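Break room and sunny table, monthly walk-through
Vogler building, unit 219
July 14, 2021
Checked by: Pranab Sarkar

1. Exits and walkway - OK. The coat stand has been moved out of the doorway for the third inspection running. It knows its way back.

2. Extinguisher - OK. Tag 2444, pin in place, gauge in the green. Someone has hung a tea towel on it. Towel removed.

3. Kettle and outlets - NEEDS ACTION. Two adapters plugged into each other behind the kettle. One has been taken away and may be collected from me, along with a short talk.

4. Fridge - PASS, barely. Anything undated goes in the trash at the end of the day. The tub marked "Skenina, do not touch" was not touched. It should be, by somebody with gloves.

5. Shelf over the sink - OK. Bracket tightened.

6. Snack table - COMMENTS.
Cloth: wrinkled, with a ridge of folds down the left side. Pull it flat before setting down anything hot.
Sun: strong at the far edge. Keep chocolate off that end.
Storage: food and non-food to be kept apart. Essential oil is a fine thing and comes in a 10ml box, but it does not belong next to the crackers. Move to the first aid drawer. 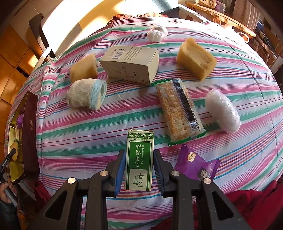
Pranab, the first aid drawer is full of soy sauce packets, so the oil can go in the cabinet by the window until August when we get the new shelves. Also, the soy sauce is not mine. - Medelov

7. First aid drawer - added to list. Was marked OK, now marked NEEDS ACTION. Soy sauce to be claimed by its owner or moved to the fridge door.

Open items: 3, 6, 7.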